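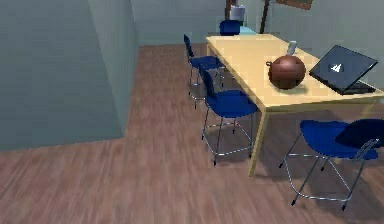

Chidubem Bashir has been tuning pianos for 13 years, most of them in and near Sosada. He learned the trade at Kotus, a repair shop that closed when its owner retired, and he now works alone out of a van.

"I wanted to build guitars," he says. "Kotus needed someone to carry things, so I carried things, and after a while they let me pull old strings off an upright."

He does 330 tunings a year. July is slow, with families away and the schools shut, and he uses it for repairs. September fills up fast. When we spoke he had already been to the grade school in Wike that morning, where the piano lives next to a radiator.

"I've asked them to move it. They say yes and it stays where it is. So I go twice a year and bring it back up to pitch." 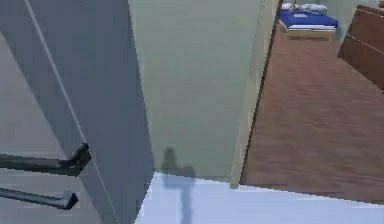

A normal visit takes him two hours. If the piano hasn't been touched in a long time, he does a rough pass first and comes back for the fine work two weeks later. Some customers think he's padding the bill.

"You change the tension on that many strings and the whole thing shifts. I can make it sound good today, but it won't hold. I'd like to get paid for a tuning that lasts."

He tunes mostly by ear, starting from a fork, and checks the top notes against an app. He has no strong feelings about the app.

What he does mind is free pianos. People pick them up online, pay movers, then call him.

"Last month I drove out to Jekdale for one and the pin block was cracked. The pins turned with my fingers. I charged her for the trip and told her to call me before she gets the next one."

He is looking for an apprentice. The last one left to study nursing, and he still sends her the odd strange job to look at.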